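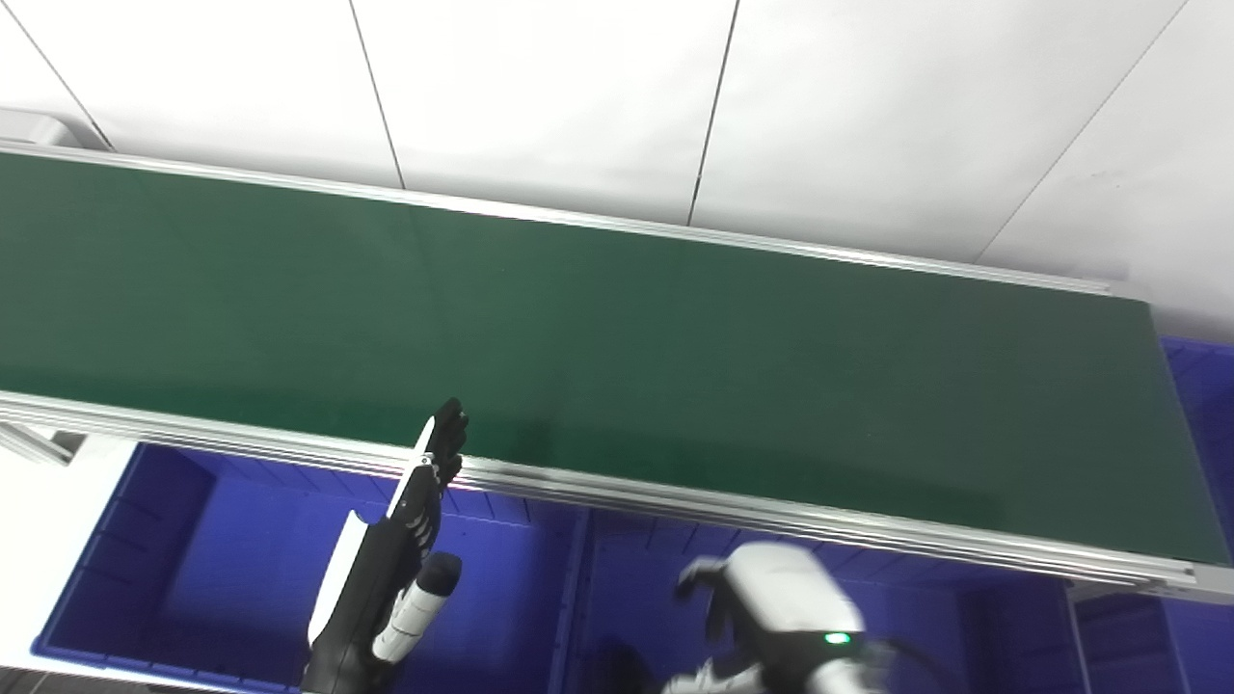

Sutine two-arm sorting station
By Po-yen Ho, Padberg Equipment. Updated May

The Sutine station is supplied for pick-and-place work between a flat belt conveyor and floor bins. Most enquiries begin with the arms, but the conveyor interface should be settled first, as it fixes the reach and the floor plan.

Standard supply is two arms, two hands, controller and commissioning. Conveyor, bins and guarding are quoted separately. The Vulach belt is available in a grooved aluminium frame, and brackets can be moved along the groove without drilling. Existing conveyors can be kept if belt speed is steady and a stop signal is available.

Planning figures
Clearance behind operator side: 1,000 mm
Minimum gap, bin rim to belt frame: 100 mm
Lead time: 6 weeks from signed layout
Service interval: 300 running hours

Allow roughly a tenth of the purchase price each year for spares. Finger sets are consumables and are outside the warranty. The Wei controller licence renews annually.

Send a dimensioned floor plan with your enquiry.

We use cookies to remember your region. Accept / Settings
Contact sales | © Padberg Equipment | Back to top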